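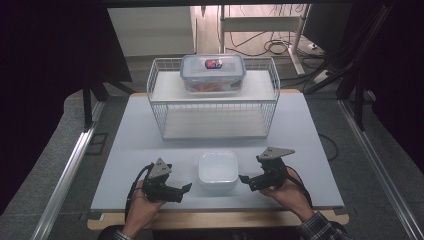 I will argue for the two-tier wire rack with anyone who'll listen! People spend real money on kitchen drawers, then stack their food boxes in a tower and have to lift three to reach the rice. A little white rack fixes that – one shelf up, one shelf down, and everything stays in sight.

Clear containers with clip lids are the other half of it. You catch a bit of orange-red through the wall and you know dinner is sorted (my lentils are exactly that color, over 100 boxes of them by now). And please keep a small square bowl out front, empty, ready for whatever you're about to scoop.

My neighbor Ivan Holovko still swears by deep cupboards. His house in Plolthorpe dates from 1942 and has 8 of them, and he can never find the lids.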